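List Home | Threads | Authors | Search | Log in

Re: heat pump water heater, anybody regret it?
Posted December 6, 2024 by Garba Akinola

Okay, I promised Ekwueme a full report once ours had been through a cold spell, so grab a coffee (sorry, this ran long!).

We swapped the old gas tank for a Sunen in the basement back in November. The install took one morning plus a second visit because the drain line was pitched the wrong way, and I'd ask your installer about that before they pack up.

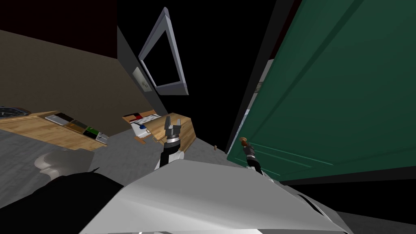
The noise is a hum, like a fridge that means business. We hear it in the kitchen and nowhere else. I run it in the efficiency mode all the time and set it to 126 degrees, and with five of us showering we've run out of hot water one time, the night my in-laws stayed over.

On the bill, I'm still working from a short stretch, but the gas side is down to the stove and the electric went up some 14 dollars. I can live with that!

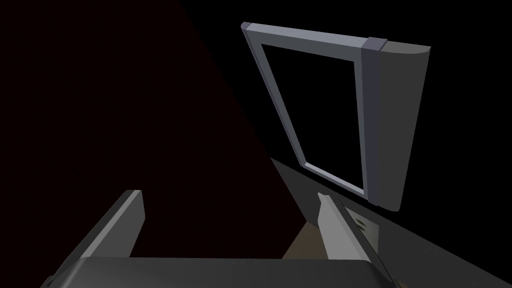 Ekwueme wrote:
> My worry is the cold air. Our basement is small and my workbench is
> down there. Does the room get unpleasant in winter? And did you have
> to add a vent or a louvered door?

It does get cooler, yes. I put a thermometer on the shelf and it reads five degrees lower than it did before, and drier too, so the dehumidifier has been off since we switched. No louvered door for us, the basement is one big open space. Pestent quoted me for ducting and I said no thanks.

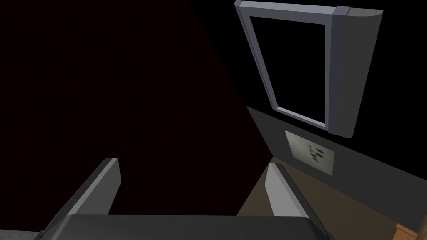 Gripper open, nothing in it

The rebate was the slow part. Grutden wanted the model number, the paid invoice and a shot of the label, and they sent it back once over a missing signature. Allow ten weeks and keep copies of everything.

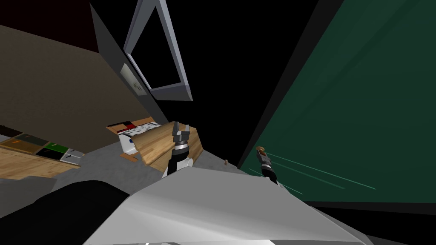 Filters next, because I forgot mine. The Sunen has a mesh one on top that slides out and you rinse it in the sink, two minutes tops. I keep the manual, the spare anode rod and the rebate papers together in a wooden box, light tan like the one in the last picture, and it sits right by the heater so I can't claim I lost them. If anybody has switched theirs over to a timer for the off-peak rate, tell me how you set it up, I can't make sense of page 10.

Garba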